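Feb 7, 2018

Tape transfer bench, Hellell sessions, reel 4 onward

Picked up where we stopped on reel 3. Same deck, same chain: deck > Selico pre > converter > drive. Reel 4 is the band's 1981 radio session, quarter inch, box says Petrauskas Hall but the slate on tape says something else, can't make it out. Leaving "Petrauskas" in the folder name for now with a question mark.

Baked reel 4 and 5 already, reel 6 still to do. No squeal on 4 at all. Reel 5 started sheding at the end of side one, brown dust on the guides, stopped, cleaned, went again. Second pass fine. Kept both passes. File names end in p1 and p2, don't delete p1 until somebody has listened through, the slide guitar intro is brighter on it I think.

Azimuth: set by ear on the hi-hat, then checked in mono. Reel 4 needed a good quarter turn from where reel 3 was. Reel 5 same as 4. Probably the same machine made both. Put it back when done!!

Hum. Still there, low, only on the left. Swapped cables, no change. Swapped channels at the pre and it stayed left, so it's the converter or after. Lifted the Sidex box off the power strip and it dropped a lot. So the Sidex goes on the other wall from now on. Has to be redone for reel 3, side two, the quiet one with just harmonica and foot stomp. You can hear it under the stomps.

Levels: peaks on the full band numbers hit hard, they were clearly pushing the tape. Backed the pre off a notch and left it. No limiting on the flat transfers. If the label wants it louder they get a seperate copy.

Song list reel 4, as far as I can tell:
slow blues in E, no title
the river one (long version, bass drops out in the second verse and comes back late)
shuffle, false start, then full take
talking, somebody tuning
shuffle again, faster, better

The fast shuffle is the keeper. Vocal is way up front and the drummer is sitting right behind the beat. Last chord gets chopped by the tape running out, so no fade, we will have to live with it or borrow the ending from the false start reel. Tried a quick edit, keys don't match, tape speed is off between the two. Checked against the tuning note, a bit sharp. Need to do varispeed properly, not in the software.

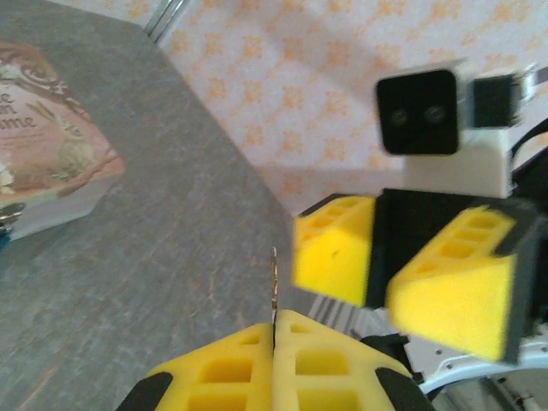 Thin metal strip held upright between the yellow fingers.

Splices on reel 5: old glue bleeding at two of them, remade both with fresh tape. 149 feet of leader at the head for some reason, logged it and left it on.

Drive is at roughly 200 gigs free, fine through reel 6. Second copy made, third copy not made yet. Booklet scans wait until September anyway.

To do
bake reel 6
redo reel 3 side two w/ Sidex moved
30 ips box with no label, does our deck even run that? check the manual
order more splicing tape, half inch too
ask about the slate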